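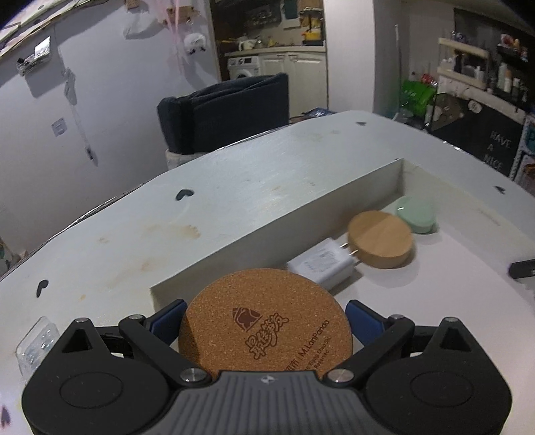 The Second Life of the Small-Town Café

January 17, 2022

Every few months another small town gets written up as saved. The story is nearly always the same. The feed store closed, the bank followed it, the young people left, and then somebody put an espresso machine in the old post office and the lights came back on.

I have read enough of these to be suspicious, so in early January I drove to Drumlow, which has been saved twice in the last 11 years.

The first rescue was a bakery. The second is Brinine, a café on the corner of the main street, with good windows and a chalk menu that runs to 29 drinks. It was busy when I walked in. It was also 10:30 in the morning, and I would like to know what any café looks like at ten past three in sleet, when the magazine people have gone home.

The claim made for places like Brinine is that they bring foot traffic, and foot traffic brings everything else. A hardware store reopens. Someone rents the rooms upstairs. I walked the length of the main street looking for everything else and found two more businesses open, a pharmacy and a place that does taxes. Both were there before the coffee. The pharmacy had a line. It has never been called a revival, as far as I know, though I suspect it keeps more people in Drumlow than any flat white ever will.

None of this is the café's fault. The coffee is fine, the soup is better than fine, and a warm room where you can sit for an hour on the price of a small tea is worth having. What bothers me is the weight we hang on it. Towns chase these places now. Belley, half an hour down the valley, offered cheap rent on an empty storefront to anyone who would open "a gathering space," a phrase that seems to mean couches. It got one. It lasted through two winters. The couches are still in there, and you can see them through the glass.

Belley's library, meanwhile, cut its evening hours. That was a gathering space too, and you didn't have to buy a muffin.

Supporters point to Waaka, and they have a point. Waaka has a café that really does seem to hold the town together, and it has been going long enough to stop being news. But Waaka also has a school, a clinic and a mill that employs more than 200 people. Take away the mill and I wonder how long the cinnamon rolls would carry the place. People with paychecks buy coffee. I have yet to see good evidence that it works the other way around.

I stopped in Drumlow again on the drive home. It was mid-afternoon, getting dark, and Brinine had closed early — a paper sign on the door gave the winter hours. Across the street the pharmacy was open, and a man was standing outside it eating a sandwich out of a bag.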